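21 Jun 2019

Primden Releases Bulta 2 Gallery and Proofing Software for Portrait Studios

New version adds session-based galleries, print-size crop checking and a revised export process

Primden, a developer of software for portrait photographers, today released Bulta 2, the second major version of its client gallery and proofing application. Bulta is used by family, newborn and milestone portrait studios to deliver edited images, collect client selections and prepare files for print. The new version replaces the album structure of the original release with a session structure and changes how crops, selections and exports are stored.

The release follows a test period that began in March. A total of 1,235 sessions were processed during the test by portrait studios in the Carkerik area, and 761 of those included at least one print order. Results from the test were used to set the default values described in this release.

Session structure

In the first version of Bulta, each gallery was a flat folder of images. Studios that photographed the same family more than once had to create a separate gallery for each visit and link them by hand. Bulta 2 stores a client record first and attaches sessions to it. A newborn session, a sitter session and a first birthday session can sit under one client record, each with its own password, expiration date and price list.

Sessions can be divided into sets. A set usually corresponds to an outfit change or a backdrop change, but the software places no limit on how it is used. Set order is carried through to the client view and to exported file names. Images may belong to more than one set without being stored twice.

Existing galleries are converted when they are first opened in Bulta 2. Conversion does not alter the original image files. Galleries that have passed their expiration date are not converted until the studio reopens them.

Crop checking

Portrait files are generally delivered in the 2:3 ratio produced by the camera, while many common print sizes use a different ratio. An 8 x 10 print made from a full 2:3 file loses part of the long edge. In close portraits, this often affects hands, feet or the top of the head.

Bulta 2 shows the client the crop for each print size before the item is added to the cart. The studio can lock the crop, allow the client to move it within set limits, or leave it fully adjustable. Where a studio has marked a protected area on an image, the software warns the client if the selected size would cut into that area. The warning can be turned off for individual images. It does not block the order.

Crops are stored as instructions and are not applied to the file until export. A studio can therefore change a crop after an order is placed and before it is sent to the lab.

Color handling

All gallery previews are now converted to sRGB on upload, and the embedded profile is kept with the full-size file. Files uploaded without a profile are flagged in the upload report. In the earlier version, these files were assumed to be sRGB, and studios editing in a wider color space sometimes saw flat skin tones in the gallery with no message explaining the cause.

Soft proofing is available on the studio side only. Profiles supplied by a print lab can be loaded in the Color panel and assigned to a paper type. Primden does not supply lab profiles with the software.

Client selections

Clients can mark images as favorites, as print selections or as declined. Declined images are hidden from the client's main view but can be restored at any time before the session closes. Notes can be attached to individual images, for example to request removal of a blemish or a thread on a garment. Notes appear in the studio's edit list in the order of file number and can be exported as plain text.

More than one person can review the same session. Each reviewer's selections are kept separate, and the account holder decides which selections become the order. This was the feature most often requested by studios whose clients share galleries with grandparents and other relatives.

A session remains open for 15 days by default. The studio can shorten or extend this period for each client. Reminder messages are sent by e-mail and can be edited or switched off - the wording supplied with the software is intended as a starting point only.

Export and lab delivery

Exports now run through Galindo, a separate background program installed with Bulta 2. Galindo applies crops, resizes files, writes the order sheet and places the finished files in a folder chosen by the studio. Because it runs outside the main window, editing and uploading can continue during an export. If an export is interrupted, Galindo resumes at the last completed file.

File names can be built from client name, session date, set name, print size and quantity. Characters that are not accepted by common lab upload tools are replaced automatically, and the replacements are listed in the order sheet.

Known limitations

Video clips cannot be added to a session in this version. Raw files are not accepted and must be converted before upload. Price lists created in the first version are carried over, but package discounts must be entered again. Set names longer than one line are shortened in the client view on phones, although the full name is kept in the studio view.

Availability

Bulta 2 is available now for current desktop operating systems. Studios with an active Bulta subscription receive the new version as part of their subscription and can install it from the account page. The earlier version will continue to open existing galleries, but new features will be added to Bulta 2 only.

A printed setup guide is included with new studio subscriptions. The same guide, along with release notes and the conversion checklist, can be downloaded from the support section of the Primden website.

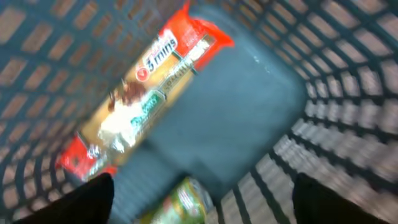
Studios that use a custom domain for their galleries should confirm their domain settings before converting. Questions about conversion can be sent through the support form on the account page.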